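Sorting starts at the bench, says the recycling lead at Detbridge, a depot near Traltton. "Caps stay on. A capped bottle keeps its shape, and the cap is recovered later with the flake." 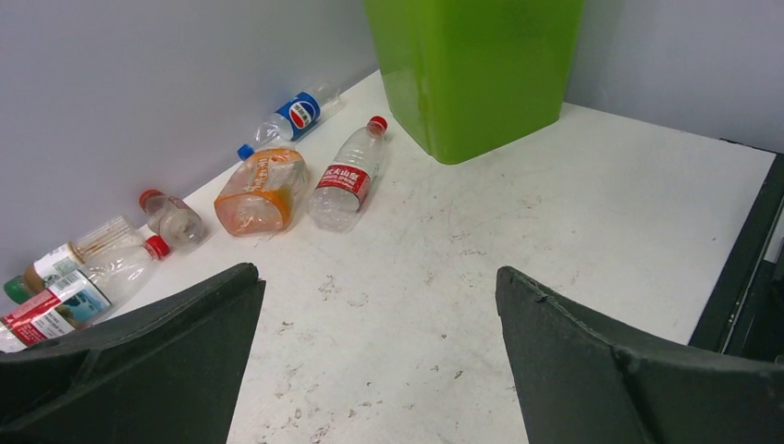 The depot handles almost 200 sacks a month. Empties go along the wall first and then into the bin. "Labels can stay as well. Our buyer, Curnance, floats them off."

Is crushing advised? "Only lengthwise. Flat disks jam the screen." Liquid is the main fault: a sack over 30 pounds is opened and checked.

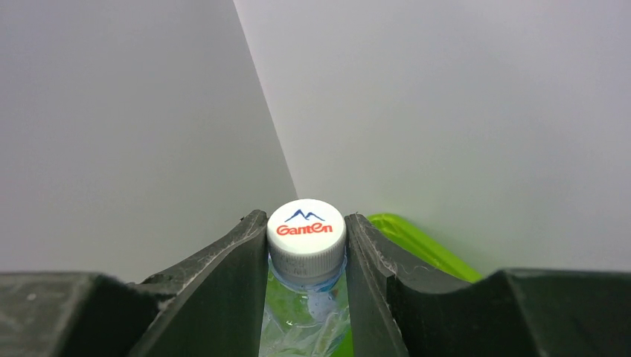 White screw cap on a clear Ganten water bottle.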